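Home Robotics Evening Course, Rorent Shared Workshop
Handout 2: Hand-held grippers, jaws and pads
Notes by Anneli Aaltonen

Welcome back! Last Tuesday we got as far as printing the housings and most of you went home with a bag of black parts and a head full of questions. This handout covers the part I like best, where the loose pieces turn into something that can pick up an object. Bring your own bag, a small hex key and a soft cloth.

Why we build the hand-held version first

A gripper on an arm has a lot going on at once. If it drops something you have to ask whether the arm was in the wrong place, whether the motor was slow, whether the code sent the wrong number. Take the arm away and hold the gripper yourself, and all of that is gone – you are the arm! What remains is jaws, links, pads and the object. You learn very quickly which grasps are easy and which are awful, and you learn it in your own wrist, which is a wonderful way to learn anything.

The linkage

Each jaw hangs on its link arms. For the jaws to meet squarely, the arms on the left must match the arms on the right in length between pin centers. Check this before you press any pins in. Lay one arm on top of its partner and push a spare pin through both holes at once. If it goes through without a fight, you have a pair.

Pins should turn freely but have no side play. A drop of light oil is plenty. Jouko once used grease from the bicycle shelf and the whole thing moved like cold syrup (he has asked me to leave that out, sorry Jouko).

Tighten the fingertip screws last, with the jaws closed on a flat strip of card. The card shows you at once if one tip is twisted, because light comes through on one side.

Pads

Hard plastic on hard plastic slides. A soft pad gives a little, spreads the force and finds its own way around a curve. We use textured ones, and I would not go back to smooth. Wipe the pad face with the cloth before gluing and let it cure overnight, even if the tube from Vorkeo promises less.

Choosing things to pick up

Soft toys, rubbery toys and shiny plastic toys each teach you something different, so mix them. A rubbery toy forgives a poor approach and squeezes into place. Glossy plastic does the opposite, and a rounded shell shape will squirt out sideways if your pads land above its widest point. Handles and loops are great fun, and also a trap, as a strap can get caught in the linkage.

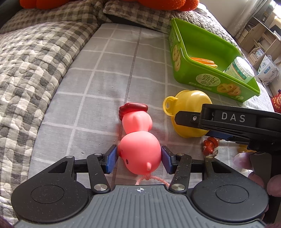

Fig. 1. Pads on either side of the pig's head.

Look at where the pads sit in Fig. 1 and think about the other places you could take hold of the same toy. The body is narrower than the head. Would you get a better grip there? Which end would droop when you lifted? Try it with whatever long, bendy toy you can find and write down your answer before you test it. I have changed my mind on this one more than once!

Practice for this week

Work on any soft, flat surface. A bed with a sheet over it is excellent, and a sheet with a grid pattern is better still, as you can use the lines to put each toy back where it started.

1. Pick up one toy and set it down again, slowly, 100 times. Note every slip.
2. Turn the toy a quarter turn and do the same again. Your total is now 200.
3. Put a second toy close beside the first and pick up only one of them.
4. If you have a friend with a finished gripper, work from opposite sides and stay out of each other's way. Much harder than it sounds.

Keep the slip notes in pencil, one line per slip, saying where the pads touched. The Savolainen group upstairs kept this up until they reached almost 2000 lifts, and their notebook is on the shelf by the Firkurgate door if you want to borrow it. The pages on pad wear are terrific.

Things to check if it feels wrong

Jaws close crooked: compare link arms again, then look for a pin that has not gone all the way in.
Pad peels at a corner: old glue or dust underneath. Remove it completely and start over.
Squeaking: oil.

Next time we add the sensor that reads how far the jaws are open. Please have the pads glued by then.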